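Call for participants: home and shop chores study, Grarnbridge

Itano is looking for adults to take part in a study at our Grarnbridge site starting in May. We want to find out which everyday chores a robot arm can do well enough that you would leave it alone with them, and which ones it can't.

We need 100 people. You do not need any technical background. People who have worked in a deli, a grocery store, a school cafeteria or a stockroom are especially welcome, and so are people who just run a household.

Where things stand

Over the winter our arms made 1,496 attempts at chores picked by our own staff. They do fairly well with boxes, cans and anything stiff that stays the shape it was. Soft food is harder, and so is anything in a wrapper that slides. Folding a fitted sheet is still out of reach. Staff tend to choose chores they think will work, so we would like the next list to come from other people.

What you will do

Each session lasts 3 hours, with a break. In the first part you do a set of chores by hand at a table while we record how you go about them: packing a lunch, restocking a shelf, sorting silverware, clearing up after a meal. In the second part you steer one of the arms through the same chores with a pair of hand controls. A staff member sits with you, and the first half hour is practice. At the end you fill in a form on which jobs you would hand over at home or at work, and what would have to be true first.

You may come for one session or two. The second uses different chores.

Pay

You will be paid $200 per session by check or prepaid card, including if we have to stop early because of equipment trouble. Parking is free behind the Phillips building. Bus fare is paid back if you keep your ticket.

Who can take part

You must be 18 or older, able to stand for 20 minutes at a time, and comfortable reading instructions in English. Glasses are fine. Please tell us about food allergies when you sign up - several of the chores use real bread, cheese and nuts. Employees of Itano or Kotudside and members of their households can't take part.
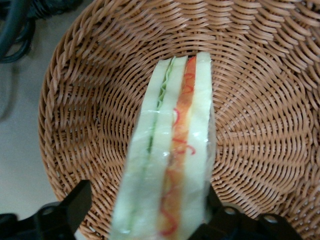

Packing chore: a layered sandwich held over a woven basket.

Recording and privacy

We record your hands and the tabletop. Your face and voice are not kept. You can ask us to delete your recordings up to the end of the study, and you will still be paid.

How to apply

Call the front desk between 9 a.m. and 4 p.m. and ask for Ifor Bowen, who handles scheduling, or pick up a form in the Phillips lobby. Include the hours you are free, evenings too if you can manage them. Questions about the research itself go to Aarne Heiskanen, study lead. Places are filled in the order forms come in, and we keep a waiting list.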